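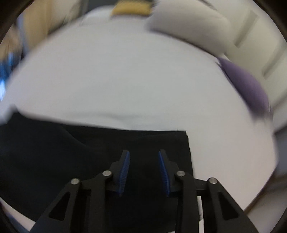
Open jaws over black cloth on a white surface. Thread on the corner finder, and why it struggles with dark fabric.

Been working on the perception side of Flollen, our cloth handling stack. The job for this part is simple to state: look at the wrist view, find a corner of the cloth, hand the planner a grasp point and an approach angle.

Black fabric is the worst case for us. The outline against a white sheet is easy. Everything inside the outline is close to one value, so folds and creases barely register, and the jaws are black too.

First version segmented cloth by brightness. It merged the gripper and the fabric into one blob and then reported a corner on the outer arm. The planner believed it.

Fix one: mask the gripper from its own model. We know the joint opening at every step, so Tollora renders the linkage from that and we subtract it before segmenting. The blue pads were a handy check on whether the mask was lined up.

Fix two: stop asking for depth inside the cloth. We only trust depth on the edge, in a band 25 pixels wide, and fit the corner from the two edge lines that meet there.

Fold or real corner is still the hard call. A fold gives you a rounded end, a corner usually comes to a small point – but a corner with a bit tucked under it looks like both.

Labels: Hatem Zaki and I marked 646 views by hand, and 500 of those went to training. We disagreed most on the tucked ones. Those now get their own class and the planner backs off and takes a second look.

Control side is unchanged. It closes at a fixed rate and stops on motor current. I'd like slip detection in there, but that waits until July.

Next up is timing. Mask plus edge fit runs slower than the control loop, so the grasp point is 2 cycles old by the time it gets used. Fine on a still cloth, bad once you start dragging it.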